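로봇·자동화 게시판 > 자유토론

제목: 집안일 로봇, 이제 진짜 되는 겁니까? (시뮬레이션 화면 있음)

작성일 26/04/2020 조회 161 댓글 7
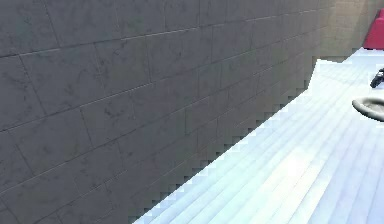
본문

글쓴이: 먼지한톨

요즘 Clomby 쪽 글을 보면 "바닥 정리는 거의 해결된 문제"라는 말이 자주 나오네요. 저는 안 믿습니다. 위 화면은 시뮬레이션입니다. 회색 돌벽이 있고 옆으로 밝은 널마루, 오른쪽 끝에 빨간 것, 검은 것, 회색 둥근 것이 하나씩 놓여 있죠. 할 일은 바닥에 있는 걸 집어서 치우는 것. 사람이면 말하면서도 합니다.

그런데 이런 방에서 성공률이 높게 나왔다고 우리 집 거실에서도 된다는 얘기가 어떻게 나오는지 모르겠습니다. 우리 집 바닥에는 충전선, 양말, 애가 먹다 흘린 과자가 섞여 있습니다. 의견 부탁드립니다. 홍보 문구 복사는 사양합니다.

댓글

납땜하는곰
동감입니다. 벽하고 바닥이 만나는 선부터 보세요. 계단처럼 톱니가 져 있고 그 사이로 바닥색이 삐죽삐죽 나옵니다. 렌더링이 이 정도인데 여기서 배운 걸 실제 걸레받이 앞에 갖다 놓으면 뭘 보고 벽이라고 할지 궁금하네요.

오후세시반
윗분, 그건 좀 억지 같습니다. 화면이 예뻐야 학습이 되는 건 아니에요. 오히려 질감을 마구 바꿔 가면서 돌리는 게 요즘 방식이고, 돌벽이든 벽지든 상관없이 물건을 찾게 하려는 겁니다. 저는 작년에 Grokus 환경에서 집기 과제를 돌려 봤는데 그림 품질보다 마찰값이랑 접촉 계산이 훨씬 골치 아팠습니다. 에피소드 500번 돌려서 멀쩡하던 게 마찰 조금 바꾸니까 컵을 죄다 밀고 다니더라고요.

납땜하는곰
지금 제 말을 거들어 주신 것 같은데요. 마찰 조금 바꿨다고 무너지면 장판, 마루, 러그 다 있는 집에서는 어쩌라는 건지.

오후세시반
연구 단계라는 얘기지 못 쓴다는 얘기가 아닙니다. 1월에 돌린 것보다 지금이 낫고요.

작업장지기
현장 쪽 얘기 보탭니다. 저희는 부품 상자 정리하는 데에 Prosser 팔을 들여놨습니다. 같은 상자, 같은 자리, 같은 조명이면 잘합니다. 하루 200개는 문제없이 옮깁니다. 그런데 누가 장갑 한 짝을 벨트에 올려놓으면 섭니다. 그걸 치우는 건 결국 사람이고, 그 사람이 자리를 못 비웁니다. 인건비 줄었냐고 물으시면 대답을 피하겠습니다.

집이라면 더하죠. 검은 물건처럼 모양이 각지고 한쪽이 길게 튀어나온 건 어디를 잡느냐가 문제입니다. 저는 저 화면만 보고는 저게 뭔지도 모르겠습니다. 뭔지 모르는 걸 버릴지 서랍에 넣을지는 또 다른 문제고요.

먼지한톨 (글쓴이)
그 부분이 제가 하고 싶던 말입니다. 집는 것까지는 언젠가 된다고 칩시다. 제자리가 어딘지는 누가 알려 줍니까? 저희 집은 가위 자리가 식구마다 다릅니다.

세탁소집둘째
저는 생각이 좀 다릅니다. 다들 너무 완벽한 걸 기대하시는 듯해요. 저희 어머니는 무릎이 안 좋으셔서 바닥에 떨어진 걸 못 주우십니다. 제자리에 못 넣어도 좋으니 주워서 식탁 위에만 올려 줘도 삽니다. 열 번에 일곱 번만 해도요. Unstead에서 그런 용도로 작은 거 만든다는 글을 봤는데 혹시 써 보신 분 계신가요? 가격은 못 찾았습니다.

작업장지기
일곱 번 성공이 문제가 아니라 나머지 세 번에 뭘 하느냐가 문제입니다. 못 줍고 가만히 있으면 괜찮은데, 줍다가 떨어뜨려서 어머님 발밑으로 굴려 놓으면 없느니만 못해요. 저 회색 둥근 것처럼 테두리가 휜 물건은 잘못 건드리면 굴러갑니다. 업체에 문의하실 거면 성공률 말고 실패했을 때 영상을 보여 달라고 하세요. 안 보여 주면 저는 안 삽니다.

--------

추가 (먼지한톨)
댓글 감사합니다. 정리하면 저는 여전히 회의적입니다. 오후세시반님 말씀대로 그림 품질 트집은 접겠습니다. 대신 물건 절반이 화면 밖으로 잘려 있을 때 몸을 돌려서 다시 보고 집는 영상, 편집 없이 끝까지 나온 걸로 하나만 올려 주시면 생각을 바꿔 보겠습니다. 배속 영상은 안 받습니다. Clomby 쪽 분들도 보고 계시면 링크 주세요. 세탁소집둘째님 질문에 답 아시는 분은 쪽지로 부탁드립니다.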